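Notebook, wash and fiber bench
October, Saturday, started 8:40 a.m.

Third attempt at the detergent residue question. The first two attempts are on the previous pages and I would ask colleagues to turn those pages quickly.

Question, restated for whoever inherits this book: why do our pile fabric swatches come out of a gentle cycle feeling like a doormat when the same fabric off the roll feels like a cloud? The Catitz people blame our water. We blame the Catitz softener. The water has so far declined to comment.

Setup. Cut 29 swatches from the Kamata roll, long pile, white. Edges overlocked after last time, when half the sample ended up in the filter and I weighed the filter out of spite. Bath at the usual dilution, no softener in the first batch, Catitz softener in the second, third batch plain water as control. Spin set low. Air dried on the rack overnight, pile side up, no touching. (There was touching. There are fingerprints in batch two, and they are the size of mine.)

Looking at the pile before grading: what I want to see at the edge is single fibers standing apart. Clumped tips mean residue, or oil, or me.
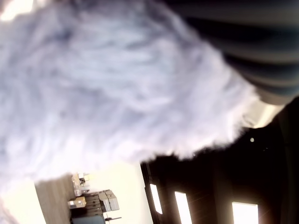

Batch one, no softener

Scored by hand, eyes closed, against the off-roll reference. Middling. The base feels fine and the tips feel starched. Brushed one swatch with the slicker brush, 70 strokes, and it came back most of the way, which suggests the stiffness is sitting on the surface. It also suggests an arm workout I had not budgeted for.

Batch two, Catitz softener

Softer on first touch, then faintly greasy, like shaking hands with a salesman. Tips clump. Rinsed one swatch again in plain water and the grease went, along with all the softness we paid for. Noted without comment.

Batch three, control

Annoyingly the best of the lot. Plain water, nothing added, no invoice. Will repeat before I tell anyone upstairs at Dodamness, as they have just signed for a pallet of softener, order 2212.

Side job before lunch: Traderero want to know if the same care label can go on finished toys. Short pile behaves differently, and ears are the worst part of any toy for drying, two layers and a seam with nowhere for the water to go. Told them the label stays as it is until I have squeezed more ears. Their reply was one thumbs-up, which I am filing as consent. 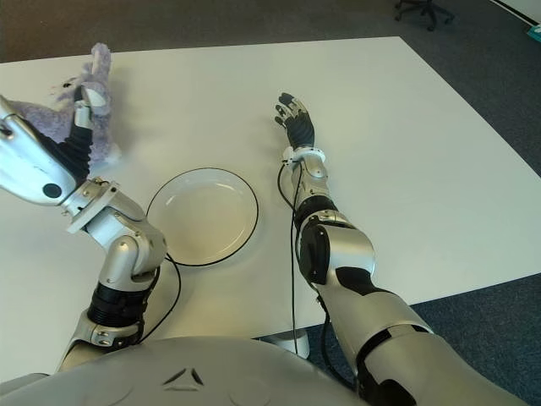
Lavender plush, fuzzy. Ear upright.

To do
Recut from roll 424, same dye lot if there is any left.
Put the softener dose in the log in milliliters. "A glug" is not a unit.
Blind the scoring properly. I knew which batch was which by the smell.
Buy a new slicker brush.
Return the kitchen scale to the kitchen, wiped.

Stopped 1:15 p.m. Rack is full, leave the door open.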